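Brordale's Welcome Basket Drive Is Back for a Third Year, and We Want Yours

2020-10-19

Hello from Brordale! I run the welcome basket drive at Wemik, and I get to write the announcement myself this year, so please forgive the exclamation marks. Starting today we are taking filled baskets at our Hofstetter Street shop, and every one of them will go to a household that has just moved to town.

If you missed the first two years, the idea is simple. You fill a basket with the stuff people can never find on their first night in a new place, you bring it to us, and we get it to the door. Last year 437 baskets went out. Over both years together we're at 1,611 — the first year was a big one, with the new apartments opening up by the river — and this time I'd love to see 800.
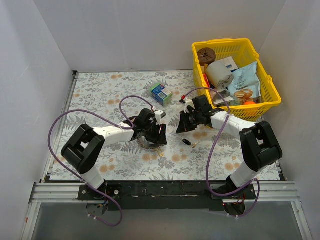
What goes in is mostly up to you, and I mean that. People call the shop and ask for a list, and I always end up telling them to think about their own last move and what they were digging for at nine at night. Paper towels, for sure. A roll laid on its side across the middle, like the one in the yellow basket, leaves room for a bag of chips next to it and smaller things along the front. I'm also a big fan of tossing in one item that has no practical use whatsoever, and an orange ball does the job nicely (kids and dogs both approve). Snacks should be sealed and good through the end of January, please. No glass, no candles, nothing that needs a fridge.

Any basket will do as long as it has a flat bottom and one person can carry it. Plastic ones with open sides are great, as they rinse clean and get used again under a sink or in a closet. If you don't have one, Ultia Home Goods has set aside a stack for the drive and is selling them to us at cost — pick one up at our front counter for 3 dollars.

Drop-off is at the side door on Hofstetter Street any time the shop is open. Tape a card to the handle saying whether it's packed for one person or a family, and add a note to your new neighbors if you feel like it. I've read a few of those notes over the years and they are the best part of my job!

Groups who want to bring ten baskets or more should call the shop first so we can clear some shelf space. Reporters are welcome to stop by during drop-off hours, and I'm happy to talk for as long as you'll let me.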